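Dropped frames in the Trunis gripper loop
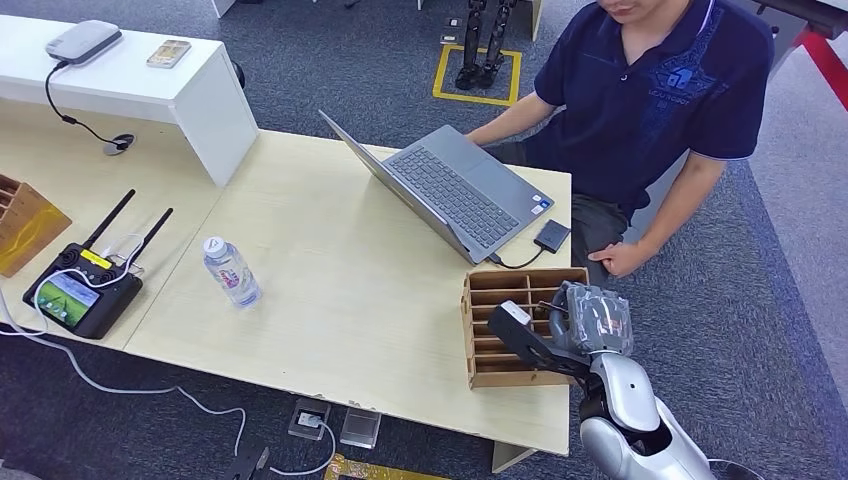 Babak at the laptop, gripper over the file organizer.

The control loop on Trunis runs at 200 Hz. On Wednesday the log viewer reported 204 for the gripper topic, so four messages a second were coming from somewhere they shouldn't.

I suspected the clock first. Magdy Badawi had already checked it and the offset was flat, so that went nowhere. The extra messages all carried a repeated sequence number. The bridge process resends the last command when its acknowledgment comes in later than 14 ms, and the planner logs the resend as new. Downstream, the velocity estimate sees two identical positions and briefly reports zero.

The fix is small:

- drop any message whose sequence number matches the previous one
- stamp at the source, before the bridge
- count resends in a separate field

With the filter in, the replayed log gives 200 and the velocity trace has no notches. I have only tested it on replay – the live run waits until Yu-ting merges the new bridge config. The perception side has the same resend logic, copied from the same file, and I haven't touched it yet.

Filed under: control, logging, ROS

© Ayman Sqalli | Contact | Back to top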